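Can a machine do it yet? Common questions

Can a robot sort loose wiring?
Partly. Van Wijk has trained its arms at Erside on small parts since October. Boards are easiest, as they keep their shape. Cables bend differently on every pick.
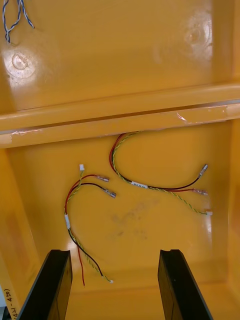

Wire harnesses in a yellow tray, Erside.

Why are harnesses so hard?
The ends go where they like. Toon Visser, who runs the line, has logged 3,796 picks, and about 11 in a hundred still need a person to step in. Most of those are two harnesses caught together.

Kitting small parts: what works now 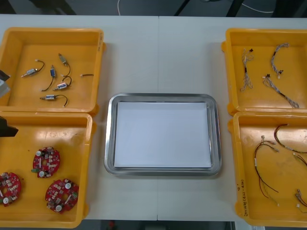 2 min read

Does the bench need special equipment?
No. Ordinary plastic bins and a plain table will do. Labels on the bins are for the staff.

Which parts go well?
Solenoids and circuit boards. A solenoid has a solid body to hold, so the lead can trail.

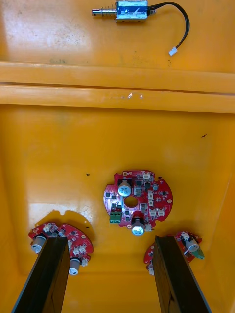
Boards are gripped by the rim, never by the capacitors. Corrado Villa set that rule after two were bent in the first week.

Could the same arm fold my washing?
Not at a useful speed. Bondcombe tried towels and gave up on fitted sheets.

Will it replace bench staff?
Not at Erside. Two people still work each shift.

Last updated May 20, 2022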